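Leave the table alone

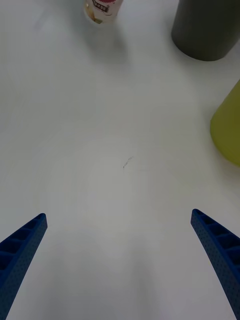 A printed container and a dark grey cylinder on a pale tabletop.

Every few months someone tells me I should do something with my table. Put a runner on it, or a tray, or a bowl of lemons. I have had the same table in the same kitchen in Skadness for long enough to know what happens when I do. The bowl fills with keys and post, and the runner has to be washed.

My view is that a table should be mostly bare, and that the things on it should be the ones in use. A pot with a label on it is fine. So is a cup. They get put down near the edge, they stay there for as long as they are wanted, and then they go back in the cupboard.

Pankaj Saxena, who writes the homes column in our local newsletter, took the other side in January. He said a bare table makes a room look as if the owners are about to move out. He recommended a centrepiece from Femik at 140 pounds. I have eaten at his house. We moved the centrepiece to the floor before the food came out, and it stayed on the floor until we left.

People also worry too much about marks. Pale surfaces show everything, and a small dark scratch in the middle of one will draw the eye for a week or two. After that you stop seeing it. My neighbour Kuldeep Bhatt was quoted 400 pounds to have his table top refinished — a table his children do their homework on — and I told him to keep the money. He had it done anyway. It had a new mark by the spring.

I am less sure about packaging. Some people decant everything into plain jars so that no printed label is ever on show. I can see why, but I like to know what I am opening, and I don't want to own two of every container. If the label is a bit loud, it is only out for the length of breakfast.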